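4 结果与讨论：听力日志里的“没听懂”都写了些什么

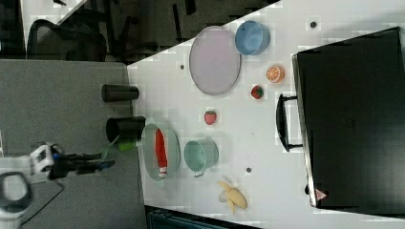

阅读时间：8 分钟

图1 白色桌面上的玩具餐具与玩具食物，其中有淡紫色椭圆盘、浅蓝色碗和半个橙子

4.1 数据概况

上一节交代了日志的设计和收集方式，本节进入我们最想谈的部分。研究在 Sarnik 学院的学术英语预备课程中进行，历时 8 周，学习者每听完一段讲座录音，就在 Wetard 平台上写一则听力日志，用自己习惯的语言记下听懂了什么、在哪里断掉、断掉之后做了什么。计划收集日志 700 则，最终进入分析的有 684 则。剔除的那些要么只有标题，要么把录音文字稿整段贴了进来，无法据以判断学习者的理解过程。

编码由两位作者以外的研究人员完成。Helmut Heitmann 负责全部日志的初次编码，Quentin Poulain 独立复核其中随机抽取的 200 则。两人的分歧集中在一个很有意思的地方：学习者写“太快了”的时候，到底是在说语速，还是在说自己还没来得及处理前一句话。这个分歧后来直接改变了我们的编码表，4.3 节会专门讨论。

先说一句总的印象。读这批日志的过程，远比我们设计研究时预想的要令人兴奋。听力教学文献里常把学习者写成一个接收信号的人，信号来了，接住或者没接住。可是翻开日志，我们读到的是一群忙得不可开交的人：他们猜，他们赌，他们发现自己赌错了又往回找，有人甚至在日志里跟讲座教师吵了起来（而且吵得有理）。

4.2 断点的位置

我们把日志中学习者自述“听不下去了”的位置称为断点，并将每个断点与录音文字稿对齐。课程组原先的假设很朴素：断点应当集中在生词密集处。教材编写也一直遵循这个假设，每课前面都有一张词表，词表越编越长。

对齐的结果让我们坐直了身子。生词确实造成断点，但在学习者明确标注了原因的日志里，更常见的断点出现在话语功能发生转换的地方：教师从讲定义转到举例，从转述他人观点转到自己的评价，从正文岔到一个玩笑再绕回来。这些地方的词往往非常简单。一位学习者写道：

“每个词我都认识。他说 now, you might think，然后说了一大段。我记了一大段笔记。然后他说 but，我才知道那一大段是他不同意的。我的笔记全是反的。”

这则日志后来成了课程组内部传阅最多的一则。它把一种听力困难说得极清楚：理解每个句子，却把句子挂在了错误的人名下面。类似的记录散布在各个水平组，基础较好的学习者也不例外，他们只是发现得更早一些。

讲座中的让步结构尤其容易造成这种错挂。书面文本里，让步通常在一两句之内完成，读者的眼睛可以跳到后面找转折词；口头讲座里，教师可能用好几分钟认真铺陈一个自己准备反驳的观点，语气诚恳，例子生动，听者没有任何理由怀疑这不是他的立场。有经验的听者靠的是一些很细的线索，比如情态动词的密度、主语从 we 换成 people、语调稍稍拉平。我们的学习者在日志里几乎没有提到这些线索，到课程后段才零星出现。

举例段落的情形恰好相反。学习者往往对例子记得最牢，却说不出例子要证明什么。有一段关于城市供水的讲座，教师讲了一则村民修井的故事，日志里人人都写到了井，写到井多深、谁挖的、为什么吵架，而讲座的论点，即公共资源的维护成本为何常被低估，只在少数日志里露面。我们并不认为这是注意力涣散。故事有人物、有先后、有结果，记忆抓得住；论点只在故事前后各出现一句，稍不留神就滑过去了。

4.3 “太快了”的两种意思

编码初期，“太快了”被统一归入语速类。Poulain 在复核时提出异议，他注意到不少写着“太快了”的段落，录音本身相当从容，有的地方教师甚至停下来喝水。他建议回到日志上下文，看学习者在这三个字前后还写了什么。

这一看，打开了整个研究里我们最喜欢的一扇门。“太快了”至少有两种用法。第一种指声音层面的快：弱读、连读、吞音，学习者听到一串无法切分的声音。写这种日志的人常常会试着把声音拼出来，拼法五花八门，读来十分可爱，也极有诊断价值。有人把 a kind of 拼成一个单词，有人认定教师反复提到一位叫 Wazza 的学者，听了三遍文字稿对照才发现是 was a。

第二种指处理层面的快：声音切分没有困难，困难在于上一句的意思还没有安顿好，下一句已经来了。写这种日志的人通常会提到笔记。“我在写的时候他已经讲别的了”，“我想翻译成一个好词，想到的时候没有声音了”，诸如此类。对他们来说，放慢录音帮助有限，有几位学习者试用了平台的慢速播放，反馈是慢下来以后更容易走神，也更难听出句子的整体走向。

两种“快”需要的教学支持差别很大。声音层面的快，可以通过短片段反复精听、听写、跟读来改善；处理层面的快，需要调整的是笔记习惯，是学会忍住不写。课程原有的补救方案对两者一视同仁，都是“多听几遍慢速版”。修订后的编码表把这一类拆成两项，此后两位编码者的分歧明显减少。剩下的分歧多属于日志本身写得过短，我们保留为“无法判定”，没有强行归类。

需要说明，这一区分在个人身上并不固定。同一位学习者在前几周多写第一种快，后来渐渐转向第二种，这样的轨迹在日志中反复可见。我们愿意把它理解为进步：声音的门打开了，人才会撞上后面那道门。学习者自己却常常把它体验为停滞甚至退步，“为什么我学了这么久还是太快”。教师若能在这个时候拿出前后两则日志摆在一起给他看，效果非常好，4.6 节有课堂上的具体做法。

4.4 断掉之后

日志模板的第三栏问的是“断掉之后你做了什么”。试用阶段这一栏差点被删掉，理由是学习者大多答不上来。我们庆幸把它留下了。

前两周，这一栏里最常见的回答是“继续听”“等”“没做什么”。随后内容开始变得丰富。学习者写到抓关键词重新入场，写到看幻灯片标题猜当前位置，写到先在笔记里画一个问号、空出一行再往下走。也有不那么成功的办法，例如停笔回想刚才漏掉的那句，结果漏掉了更多；又如根据一个听清的词编出一整段内容，编得头头是道，与讲座毫无关系。

我们特别想为“画问号、空一行”说几句好话。它简单到几乎不像一个策略，教师在课堂上也只示范过一次，用时很短。可它在日志里迅速传播开来，还长出了各种变体：有人用两种颜色区分“没听清”和“没听懂”，有人在问号旁边写下当时幻灯片的标题，有人课后专门去问同伴的笔记来补那一行。它的好处在于给遗憾找了个地方存放。学习者知道那里缺了东西，也知道缺在哪里，于是可以放心去听下一句。

与之相对，试图当场补救的学习者往往陷入我们称为“连锁断裂”的情形，即一个断点引出下一个断点。连锁断裂在长句密集的段落格外严重。Heitmann 在编码备注里写过一句，大意是读这些日志就像看人弯腰捡一枚硬币，结果口袋里的全撒了。我们觉得这个比方相当贴切，课程组后来在备课时便沿用“捡硬币”来指这种行为，学习者也很快学会了这个说法，在日志里自嘲“今天又捡硬币了”。

4.5 延迟反馈与即时反馈

研究设计了两种反馈方式。一部分班级在提交日志后当天收到教师批注，另一部分班级的批注推迟到下一次听力课之前才发放。分班沿用 Ustoment 语言中心原有的课表，没有重新随机分配，因此以下比较只能看作描述性的，不宜作因果推断。

当天收到批注的学习者对反馈的满意程度更高，这一点不意外。日志的内容却显出另一种差异。推迟组的学习者在下一则日志里更常提到上一则的内容，会写“上次我说是因为生词，今天觉得其实是因为他换了话题”这样的句子。即时组的日志则多半各自独立，像一封封已经得到回复的信，回复了便搁下了。

我们对此有一个解释，在此提出供同行检验。批注在下一次听力之前到达，学习者读到它的时候，手里正好有一个新任务可以试用；批注当天到达，它面对的是一个已经结束的任务，读来像评语，读完也就完了。换句话说，起作用的也许是反馈与下一次行动之间的距离，与上一次行动之间的距离反倒次要。若这个解释成立，教师便不必为批改速度过分焦虑，对工作量沉重的课程来说是个好消息。

另一种可能也必须考虑。推迟组的两位任课教师习惯在课前留出几分钟让学习者安静重读批注，即时组没有这一环节。重读本身可能就足以带来上述差异。现有数据无法把这两种解释分开，后续研究计划让两组都安排重读时间，只改变批注发放的时点。

批注的写法同样值得一提。我们对照了不同教师的批注与学习者随后的日志，发现提问式批注引出的后续反思较多，例如“你是在哪个词上意识到他不同意的？”；判断式批注，如“注意转折词”，虽然正确，后续却少有回应。教师们最初对提问式批注有顾虑，怕显得没有给出答案。试过之后态度大多转变，一位教师在访谈中说，她现在读日志就像在追连载，提了问题便忍不住想看下一回。

4.6 课堂上的延伸：日志对读

前面提到的“前后两则摆在一起”，后来发展成一项固定活动，我们称之为日志对读。做法不复杂。学习者从自己的日志中挑出早期和近期各一则，交给同伴，同伴读后说出两则之间变了什么、没变什么，本人先不说话。听完以后，本人再补充或反驳。

活动最初只打算用来收尾，在 Fahmy 教学楼的小教室里试了一次，反响出乎意料地热烈，之后便改为隔周进行。有几点观察令我们十分欣喜。

同伴往往比本人更早看见变化。学习者重读自己早期的日志，第一反应常是难为情；同伴读到的却是具体的东西，“你以前只写听不懂，现在你写了是哪一句”。这样的话从同伴口中说出来，分量与教师的鼓励很不一样。

对读还带来了策略的流通。课堂讲授的策略有时显得干巴巴，同伴日志里的策略则带着使用时的情境，带着成功和失败。空行加问号的各种变体，多数就是在对读中传开的。

当然也有不顺利的时候。少数学习者不愿把日志给别人看，尤其是用母语写成、带有个人情绪的那些。我们允许他们自选段落，或者只与教师对读。还有一个技术上的麻烦：同伴母语不同，日志便无法直接互读。起初我们要求用英语重写摘要，结果许多生动的细节在重写中丢失了；后来改成由本人口头讲给同伴听，细节又回来了，顺便还多了一次口语练习。

4.7 与已有研究的关系

听力日志并不是新工具，元认知听力教学的研究者早已使用多年。本研究与已有工作的主要差别在于分析单位。以往研究多以整则日志为单位，统计其中出现的策略类型；我们以断点为单位，把每一次断裂与录音中的具体位置对齐。对齐很费工夫，可是回报丰厚，没有这一步，话语功能转换与断点的关联便不会浮现出来，学习者自己也很少能直接说出这种关联。

我们也希望借此与教材研究对话。目前多数学术听力教材的课前准备以词汇为主。词汇当然要教，本研究的日志里也有大量断点由生词引起。我们建议在词表之外增加一个小栏目，让学习者在听前先看几处讲座话语的“转弯”，例如教师将如何引入一个他不赞成的观点。栏目不必长，几行文字稿加一小段录音足矣。

4.8 局限

日志是自述材料，学习者只能写下他们意识到的断点。最值得警惕的误解，恰恰是本人毫无察觉的那一类，笔记记反了却从未发现。我们以理解测试作了部分补充，但测试题目的覆盖面有限，未必碰得到每个人的盲区。

日志长度差异很大，健谈的学习者对结果的影响偏大。我们在解读时尽量避免只引用写得漂亮的日志，上文引语仍难免偏向表达能力强的人。写得短的日志里或许藏着同样精彩的听力过程，只是没有落到纸面上。

此外，所有录音都来自人文与社会科学类讲座。理工类讲座中公式、图表与口头讲解并行，断点的分布很可能是另一番样子。2023年10月24日的课程组会议已决定在下一轮课程中加入工程类录音，日志模板也将增设一栏，请学习者注明断掉的时候眼睛在看哪里。仅凭试填的几则样稿，这一栏就已经让我们迫不及待了：有人写“看幻灯片”，有人写“看教师的手”，还有人写“看同桌有没有在记”。最后这种回答此前从未进入我们的编码表，下一节将说明编码表为此所作的调整。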